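I've had the Risau trail shoes since August and I keep getting asked about them at the Godoldale group runs, so I'm finally writing it all down in one place. Long version, sorry!

Some background first. I'm a midpack runner with a wide forefoot and a skinny heel, which makes buying shoes a pain. Most pairs either pinch my little toe or let my heel slide all over the place on the downhills. My last pair did both (I still don't know how they managed that). So when Anca Dinu let me jog up and down her driveway in her Risaus, I went home and ordered my own that same evening. They were $148 at the Iltport store, and I paid full price, which I almost never do.

## Fit

Go up half a size. I went with my usual size first and had to send them back, and Kusum Nishad did exactly the same thing two weeks later even though I'd warned her. Once you've got the right size they're great — roomy up front, snug in the middle, and the heel holds on without rubbing. The tongue is sewn down on both sides so it stays put and keeps the grit out.

The laces are too long. I double knot them and still have loops flapping around, so now I tuck the ends under the lower rows.

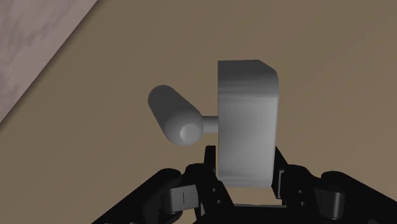 Breaking them in took me 3 runs. The first one felt stiff under the arch and I was a little worried, but by the end of that week I'd stopped thinking about it.

## Grip and ride

Mud is where these shoes earn their money. The lugs are deep and set pretty far apart, so the gunk drops out after a few strides on firmer ground. On the Zabala loop, with all that clay by the creek, I was passing people who were tiptoeing. Wet rock is a different story. I slid on the slabs near the top twice, and Relu Vasiliu (same shoe, much better runner) says he just walks that bit now.

On pavement they're okay for a mile or two. You can feel the lugs and they make a slappy noise, so if you have a long road stretch to get to your trail, you might want something softer and flatter.

Cushioning is on the firm side. I like that, I feel steadier on roots when I'm not perched on a marshmallow. But on anything over three hours my feet do get tired, and I wouldn't pick them for a hundred miler. Sebastian Bogdan ran a 50K in his and told me the balls of his feet were sore for days, so it's not just me.

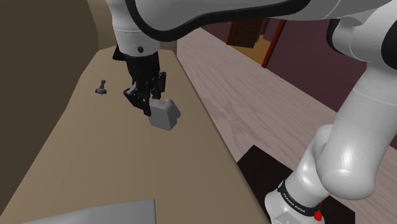 ## How they're holding up

I'm at 422 miles now, which is more than I've gotten out of any trail shoe before. The lugs under the ball of my foot are worn down to about half, the heel ones look close to new, and there's a small tear in the mesh by my right pinky toe that I patched with shoe glue. The patch is ugly and it's holding fine.

The insoles went flat way before anything else did. I swapped them for a spare set from an old pair and that perked the whole shoe back up, so try that before you give up on yours.

They dry slowly. If I soak them on an evening run, they're still damp the next morning even with newspaper stuffed inside, and I've started rotating with my old pair in the wet months.

## Would I buy them again?

Yep, already did. I got the gray ones this time, since the orange I had the first time around never looked clean again after one trip to Zabala. Somkiat Saithong thinks the new version has a slightly narrower toe box and he may be right, but I've only worn mine around the house so far. I'll add a note once I've got some real miles on them.

Four and a half stars from me. The half star is for the wet rock, and for those laces.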